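Bedby plank is a style of wood flooring named after the village of Bedby, where wide boards were first laid over heated floors. It's a lovely, hard-wearing floor, and builders still admire it!

Each board is 16 millimeters thick and 114 millimeters wide. The boards are joined with the Tramutine joint, a shallow tongue that lets the wood swell and shrink without opening gaps.

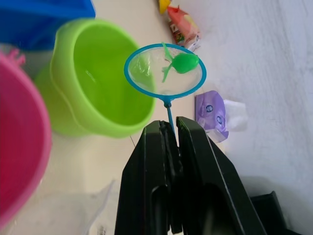
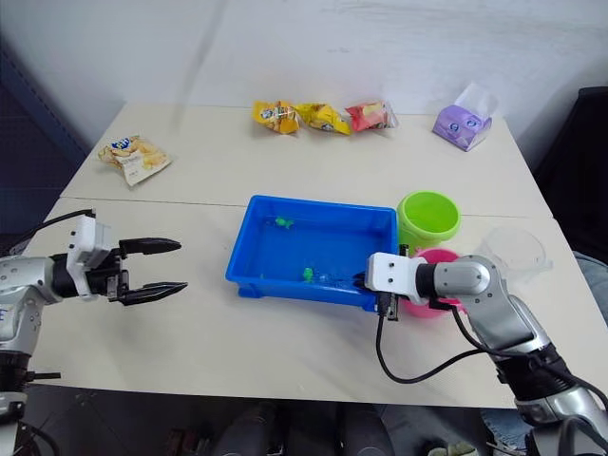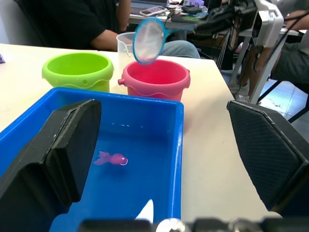
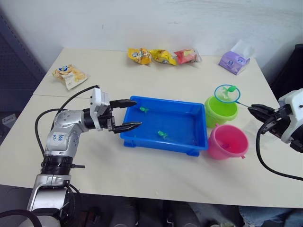
The usual finish is Fjeld oil, rubbed in by hand and left to cure before furniture goes back in. A well-oiled floor takes on a wonderful deep glow, and scratches can be touched up one board at a time. Rutero, a later version with beveled edges, became popular in hallways and kitchens, where it is often laid at 90 degrees to the door.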